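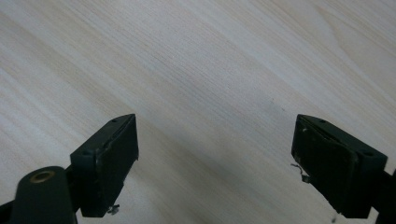 *Pale, whitewashed wooden tabletop with the grain running on the diagonal.*

25/08/2026

The Siruvell finishing works opens its floor to outside visitors in June and again at the end of summer. I went to the second session. The plant makes tabletops and shelf boards and sells nearly all of them through Liapis, a furniture wholesaler. There were 17 of us, mostly small-shop people with a few teachers.

Maximiliano Pereyra led the tour. He runs the coating line and kept to process questions, which suited me. We started at the intake rack, where boards are checked for moisture before anything else is done to them. Readings go on a paper card that stays with the stack. Any stack that reads high goes back to the conditioning room for 3 days and is measured again.

Sanding is done in two passes. The second pass is finer, but Pereyra said the first causes most of the rejects. If it leaves cross scratches, a thin white finish settles into them and they show under side light. A thick paint would hide the fault. The works does not use thick paint on this range, so the belt is changed on a fixed count of 1,286 boards whether it looks worn or not. I asked how they arrived at that number. It came from a trial Mirta Sosa ran on the old line, and it has been kept.

The whitewash itself is a thinned white coat, applied by roller and wiped back before it sets. The time between roller and wipe decides how much grain remains visible. On the line it is controlled by conveyor speed. In the sample room Agustina Figueroa does it by hand with a cotton pad, always along the grain, and she passed around three panels wiped at different intervals. The longest interval gave a chalky surface with little figure left. The shortest looked close to bare wood. The middle one is the standard.

A clear topcoat follows. Output is almost 4,000 boards a month, less in humid weather when drying slows down. The drying tunnel was off during our visit for a filter change, so we walked beside it and saw only the control panel.

Two points for anyone planning to copy the finish in a small shop:

- Knots and resin streaks need a sealer first. The works skips this step by rejecting such boards at intake.
- Samples should be judged flat and near a window. Vicente Cáceres, who handles returns, said most color complaints come from buyers who chose a finish under warm lamps.

The session ended with questions in the canteen. Parking is on the Indevville side of the building; the Skerkia road entrance is for trucks. Closed shoes are required, and ear protection is handed out at the door. Bookings go through Iara Ledesma at the front office.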